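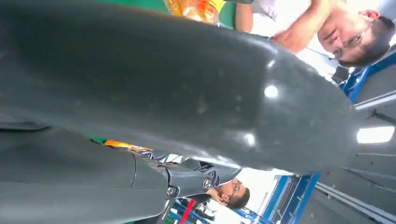

Trullel Tabletop Kit for Student Robot Teams

Made for clubs, classes and competition squads working with two-armed robots

If your team has ever spent a whole Saturday getting a robot to pick up one bottle (and then cheered like you'd won the finals when it did!), the Trullel kit was put together with you in mind. We make it in our shop in Nukska, and it grew out of the practice tables we kept building for our own student club. After the third table we figured other people might like one too.

The idea is simple. You get a table surface, a set of props and a book of tasks, and your team brings the robot. Everything packs down small enough to go in the back of a car, so the setup you practice on in the club room is the same one you can take to the meet.

What's in the box

Table cover, green, wipe-clean, with grip strips on the underside
Start mat, yellow
Practice bottles, set of 5, with caps
Snack bags, sealed, set of 5
Task book, 50 tasks, spiral bound
Score sheets and a dry-erase marker
Storage bag with shoulder strap

The task book

This is the part we're proudest of. The 50 tasks start out very easy. Task 1 is to touch a bottle with any part of the hand without knocking it off the mat, and a new team can usually have a go at that on their first afternoon. By the middle of the book you're laying bottles side by side with the caps facing the same way, and the last stretch is all two-handed work — pass, hold, turn, set down. Every task has a drawing of the start layout, a time limit and a box for notes. Please use the notes box! Our own copies are full of scribbles about finger angles and which wrist was acting up that day, and those scribbles have saved us hours.
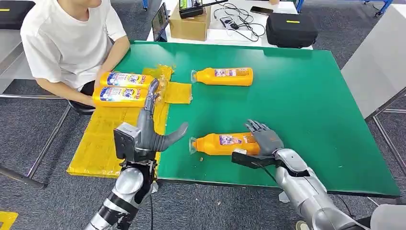 Bottles are a great first object because they roll. A block stays where you left it, and after a week a student can get a script to grab it with the eyes shut, so to speak. A bottle lying on its side drifts a little every time the hand brushes it, so the team has to think about where the fingers come down and how much they push. Snack bags are hard in a different way. They fold, they slide, they shine under the ceiling lights and confuse the camera, and students absolutely love them.

Working in a group

We suggest one person at the table to reset the props, one at the laptop and one with the score sheet, and then everybody swaps. The person at the table keeps their hands clear once the arms are live, and somebody else should be standing at the stop button the whole time. The front of the task book has a one-page safety sheet that you can copy and hang on the wall.

Will it work with our robot?

The kit has no electronics in it, so there's nothing to connect. It suits grippers with two or more fingers and jointed hands too. Very small desktop arms may have trouble getting a grip around the bottles; for those, start with the snack bags or ask us about the Szabó small parts set, which uses the same mat.
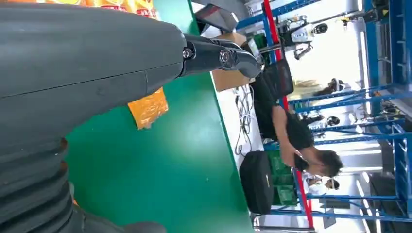 Cables deserve a word as well. Leave yourself more room behind the table than you think you need, and keep bags and boxes back out of the arms' reach. The storage bag has a side pocket for cable ties. A few teams keep theirs in an old Dakine backpack along with the tablet and spare batteries, and that works fine too.

Care

Wipe the cover with a damp cloth. Don't iron it. The bottles will get scuffed and the labels will peel in the end, and we sell replacement sets of 5. Snack bags should be swapped when the seams start to go.

Durability

We ran our own bottle set through 3000 pick-and-place cycles before we settled on the caps. Two earlier cap designs cracked, and the one we ship now came through fine.

Ordering

Class pack: 5 kits with one extra task book for the teacher
Single kit: ships flat, weighs 35 ounces without the bottles
Replacement mats, bottles and snack bags sold separately

Orders placed by noon leave the shop the same day, except in December, when we close for part of the month. And if your team invents a good task, send it in — the next edition has blank pages waiting.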